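Workshop notes, January: parts plate and desktop teardown

The Trulier refurbishing bench now runs on ribbed aluminum panel, and small parts go to a gray fixture plate mounted on it. The top row of the plate has three open pockets of different sizes, with two shallow slots below and a long groove lower down for narrow strip parts. Memory goes in the groove. Drawings are on the Memach share under part 229.

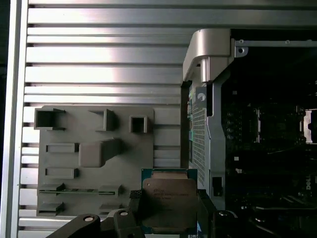

CPU removal on side-lying towers

Lay the tower down with the open side up and leave room at the rear ports. Move the heatsink clear of the socket, release the lever and open the retention bracket fully before touching the processor. Lift it straight up, by the edges - any sideways drag can bend pins in the socket. On the Dell boards in the current Bidbridge lot, the drive cage stands close to the cable bundles, so route loose SATA leads away from the socket first. The blue drive-release clips can stay in place until the processor is out.

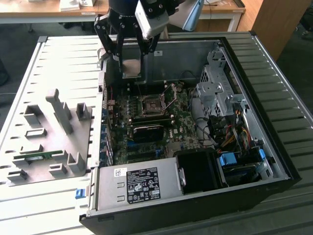 Lot status

The Bidbridge lot stands at 1,414 units. Boards that fail inspection go to Yáñez for parts recovery, with the socket cover fitted. Log the processor and board numbers separately.

Comments (2)

benchleft: Does the plate drawing include the mounting hole spacing? Our slats are a different pitch.

r_tolland: Same question. Also, do you clean off the old paste before or after the CPU goes on the plate? We do it before.

This site uses cookies to remember your newsletter settings. Accept | Manage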